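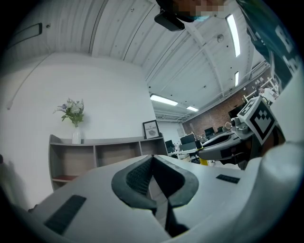
August 12, 2023
Posted by Sonduscombe Diary

Slept badly, up before six. Drove to the room with the paint cards and the long tape measure and forgot the short one, so anything under two feet got done with a school ruler.

The ceiling question is still the main one. It's white and I want it to stay white, but the white from January was Stosinmont and they have changed the color since. I held the new card up at the top of the step stool. It looked yellow. Then I tried it by the front windows and it looked fine. The fluorescent lights make everything harder to judge, and I don't want to pay for paint twice. Ekeo quoted $688 for the ceiling alone, two coats, and that leaves out the beams. The beams would be another $197. I wrote both numbers on the back of the envelope and then left the envelope in the car.

The walls can wait. The plain white one has the conduit running down it and I used to think about boxing that in. I've stopped minding it. If we paint, it gets painted too.

Measured from the bottom step to where I want the long table to go. It came out three inches shorter than I had written down last time, and I must have measured from the wall that time. The table still fits. The bench probably doesn't, at least not if people are going to get up and down the stairs with anything in their arms. I like those stairs more than anything else in there. Dark wood, and they make the rest of the room look less like a workshop. The railing wants oil. I bought a can for it in January and it's still on the shelf at home with the seal on.

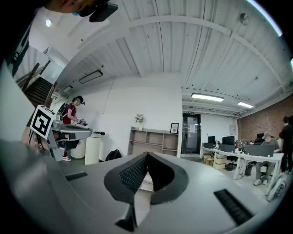

A reader wrote to me last week that dark stairs should be left alone completely, no oil, no wax, only a dry cloth, and that oil on a handrail stays tacky all summer. I hadn't thought of that. I may do one short stretch at the bottom and leave it a week before I do the rest.

The two white pedestals are a smaller matter. I had them down for the upstairs landing with a plant on each. The tall one measured too wide for where I wanted it, and they look odd if you split them up. For now they stay downstairs. I priced a matching third at Konstantinidis and they wanted $53 for it, plus delivery, and it would have to come in a different white. So no.

Had lunch late, cheese sandwich and the last of the plums. Then the floor. I'd been putting off a decision on rugs and today I more or less made one, which was to have none in the middle and one runner by the door.
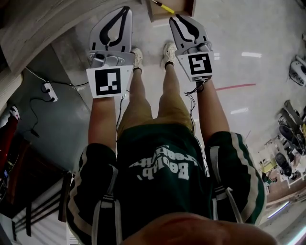 The runner only has to catch the grit. It can be cheap and it can be ugly, so long as it goes in the washing machine. A polished floor shows every bit of sand, and a big rug would mean lifting it every time to sweep underneath. I also don't trust the corners. My aunt went over on one and had her wrist in plaster for 17 weeks, counting the second cast.

Swept up, shut the windows, got home after five. Soup. Need to call Ekeo about the beams and ask if they can match the old white from a chip.

3 comments

plumtree: Take the chip from somewhere high up. Ours came from near a door and the match was gray.

oldhinge: I oiled a railing in July once and had lint on it until fall. Do the test stretch.

Sonduscombe Diary: Thanks both. Will get the chip from over the door frame, as far up as the stool lets me.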